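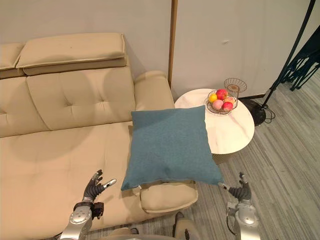 # Sala de estar do apartamento Pimholm — estofos e almofadas

Galeria atualizada em 2021-06-12. A página reúne o registo do sofá da sala e da respetiva almofada decorativa, com as notas de material e de manutenção que acompanham o inventário do apartamento. O sofá está inscrito com o número 1325 e pertence à linha Sarham. A almofada entrou mais tarde, com a encomenda Vasia, e tem ficha própria.

O revestimento do sofá é em couro liso, bege claro, com costuras à vista. O encosto é capitonado, com pontos de fixação em forma de botão, e por cima dele assentam apoios de cabeça acolchoados. O braço, arredondado, abre para fora junto à parede. Largura útil do assento: 1693 mm. A medida foi tirada entre as faces interiores dos braços, com fita metálica, e substitui o valor da ficha antiga, que incluía os braços e por isso não servia para escolher mantas nem capas.

**Almofada decorativa.** Quadrada, azul-petróleo, tecido de trama fina com ligeira variação de tom. Tem uma pequena etiqueta branca num dos cantos. Lugar previsto: a extremidade direita do sofá, encostada ao braço.

**Couro.** Limpeza com pano de algodão bem torcido, no sentido das costuras. Nos pontos do capitonê usa-se um pincel macio e seco antes do pano — o pó acumulado nas depressões forma pasta quando é humedecido. Não aplicar produtos com solvente nem toalhitas perfumadas.

**Apoios de cabeça.** Levantam-se para limpar a faixa superior do encosto. Ao repor, alinhar a aresta da frente com a costura do painel.

**Vinco do assento.** Um vinco ligeiro no couro é admissível e não se regista como defeito. Regista-se apenas a fissura, com indicação da posição e do comprimento em milímetros.

**Posição do sofá.** Entre as costas e a parede deixa-se uma folga de 9 cm. A mesa de apoio fica do lado direito e não deve tocar no braço. No plano da sala, a cota da mesa refere-se ao centro do tampo.

**Enchimento.** A capa da almofada abre por um fecho corrido na base. O miolo é sacudido com a capa fechada, pelos cantos opostos, e volta ao lugar com a etiqueta para baixo. Em julho faz-se a lavagem da capa — 30 graus, centrifugação baixa, secagem à sombra e na horizontal. O miolo não se lava em máquina.
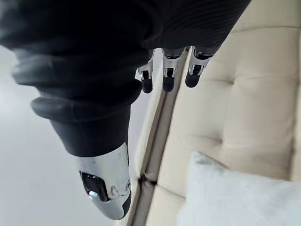 A almofada azul pode ficar permanentemente encostada ao couro claro?

Durante o uso normal pode, desde que a capa esteja completamente seca. Os tecidos de cor intensa podem transferir corante para o couro claro, sobretudo com calor ou humidade, pelo que convém mudar a almofada de posição em cada limpeza e guardá-la à parte quando a sala fica fechada por períodos longos.

**Arrumação fora de uso.** Saco de algodão, sem compressão, na prateleira superior do armário do corredor. Os sacos de vácuo deformam o miolo. A profundidade livre da prateleira é de 73 cm.

As fichas do tapete e dos cortinados estão na galeria Lyons, com a mesma numeração do inventário.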